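October, evening

Finished the second pass through the tulip set. The count stands at 458 episodes, of which 200 were recorded under the old protocol and the rest under the new one. I want to write down what changed between the two while I still remember the order in which we changed it, as the lab notebook only has the final settings.

The question has been the same since spring. A policy trained on demonstrations learns to pick a stem and put it in a vase, and it does this well when the stem is roughly where the stems were in training. Move the stem, or turn it so that the bloom faces the wrong way, and the success rate drops. The usual answer is more data. Marjorie Bellamy's position is that we already have enough data and that it is badly distributed, and after this week I think she is mostly right.

Under the old protocol the operator laid the flowers out by hand before each episode. People are bad at this. I plotted the stem angles from the first 200 episodes and nearly all of them fall in a narrow band, bloom to the left, stem running off to the right. The operators were told to vary the layout and believed they were doing so.

The new protocol takes the choice away. A script draws a position and angle for each stem, the overlay shows the target pose on the monitor, and the operator matches it before starting. Setup takes 28 seconds longer per episode. I had expected complaints about this and got two, both from me. 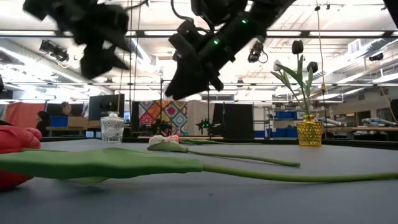

The second change was to the wrist approach. We had been letting the gripper come down vertically over the stem, which is fine for a rigid object and poor for a tulip. The leaf is the problem. It is wide, it lifts off the table, and the fingers close on leaf and stem together. The policy then carries the whole bundle to the vase, where the leaf catches on the rim. Melur Majimbun went through the failures one at a time and labeled the first contact in each. Leaf contact accounted for more failures than missed grasps and drops put together. I had been blaming the depth estimate for a month.

We now ask operators to grasp low on the stem, past the point where the leaf separates, and to tilt the wrist before closing. No change was made to the network. Same encoder, same action chunk length, same training schedule. I was firm about this because the Brondura experiments in the summer changed four things at once and we still cannot say which one helped.

Results so far, from the evaluation this afternoon. I ran 90 trials per policy, with stem poses drawn from the same script but a different seed. The policy trained on old data only does well inside its narrow band and poorly outside it, as expected. The policy trained on an equal number of new episodes gives up a little inside the band and gains a great deal outside. The policy trained on everything sits between the two, closer to the new one. Adding the old data to the new data did not help. It made the outside cases slightly worse, and I will want more seeds before I put that in writing for anyone else.

One thing I cannot separate yet: the pose script and the low grasp came in within days of each other. An old-layout, low-grasp condition would settle it, and it does not exist. Marjorie wants to collect it. I argued that we could filter the new episodes down to those that happen to fall in the old band, and she pointed out that the filtered set would be too small to train on. She is correct. We will collect it.

Notes on the vase. The textured one is harder than the smooth one for the old policy and no harder for the new one. My guess is that the old policy was keying on the rim highlight, which moves around on the textured surface under the ceiling lights. I have no evidence for this beyond watching the attention maps, and attention maps have misled me before. Melur suggested repeating the trials with half the lights off. Cheap to do, so it goes on the list.

Also on the list:

Re-export the Mladenović baseline with the new normalization. The current numbers use the old statistics and the comparison is not fair to it.

Check the clock drift between the ceiling cameras and the wrist stream. Melur saw an offset in the longer episodes.

Reply to Stavico about the finger pads. The softer ones mark the stems less but slip when the wrist tilts, and the tilt is now in every episode.

Move the Skelholm draft back a week. The section on data collection has to be rewritten, and the figure showing operator layouts should go first, ahead of the success rates.

The leaf labels are saved with the episode index. Second seed is training overnight — it should be done before nine.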